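Clitia, the Puzzle Adventure from Taseo, Comes to Home Consoles This May

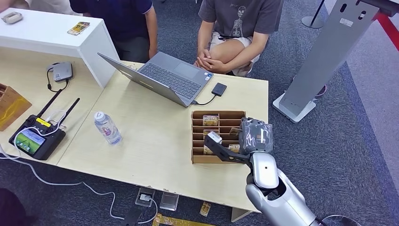 Will players who own Clitia on a computer need to start over on a console?

Saved games carry over at no charge. A player signs in with the same Taseo account on both systems, selects "Bring My Garden" from the main menu, and continues from the last rest point reached.

Taseo announced today that Clitia, its hand-drawn puzzle adventure, will be released for home consoles in May. The console edition contains the full original game, all updates issued to date, and a new closing chapter titled "The Long Noon." It will be sold as a download, with a boxed edition to follow in stores later in the year.

Clitia follows a young lamp keeper through a walled city where plants grow toward whatever light she carries. Players solve puzzles by choosing where to set down a lamp, how long to leave it burning, and when to let a room go dark. The original game contains 24 gardens, each with its own set of rooms and its own music. The new chapter adds 6 gardens, set on the roofs of the city, where the sun moves across the sky and the player's lamp is of little use.

The console edition was developed by Jirka, a studio that has worked with Taseo on two earlier releases. Jirka rebuilt the control scheme for gamepads and redrew the on-screen text so that it can be read from across a room. The lamp is now aimed with the right stick, and a short press of the shoulder button returns it to the player's hand. Players who prefer the original pointer controls may turn them on in the settings menu.

"We wanted the new chapter to ask something different of people who already know the game well," Taseo said in a statement. "The rooftop gardens use the same simple rules, but the player no longer decides where the light comes from. Jirka understood that from the first meeting, and the result is the version of Clitia we would hand to a new player today."

A number of changes were made in response to comments from owners of the computer version. The map now marks rooms in which something has been left undone. Hints are offered in stages and never reveal a full solution unless the player asks for one. The flooded cistern in the ninth garden, which many players found too long, has been shortened, and its rest point has been moved closer to the entrance. The original layout remains available under "Classic Rooms."

The console edition also includes a two-player mode for use on a single screen. In this mode, one player controls the lamp keeper and the second controls Cocco, a beetle that can carry small seeds and hold doors open. Cocco may join or leave at any time without interrupting the game.

Clitia was first released for computers following a public test in which 300 players took part. The puzzle order in the opening gardens was set during that test and has not been changed for the new edition.

Price and Availability

The download edition of Clitia will be offered in 5 languages at launch: English, French, German, Spanish, and Czech. Owners of the computer version will receive "The Long Noon" as a free update on the same day. The boxed edition will include a printed map of the city and a booklet of garden sketches. Pricing for both editions will be announced when advance orders open.

A playable demo containing the first two gardens will be available on Saturday from 10 a.m. Progress made in the demo can be carried into the full game.

About Taseo

Taseo publishes puzzle and adventure games for computers and home consoles. The company works with small studios on original titles and on new editions of existing games.

About Jirka

Jirka is an independent game development studio specializing in console editions and control design.

Review copies, screenshots, and the Clitia fact sheet may be requested from the Taseo press office.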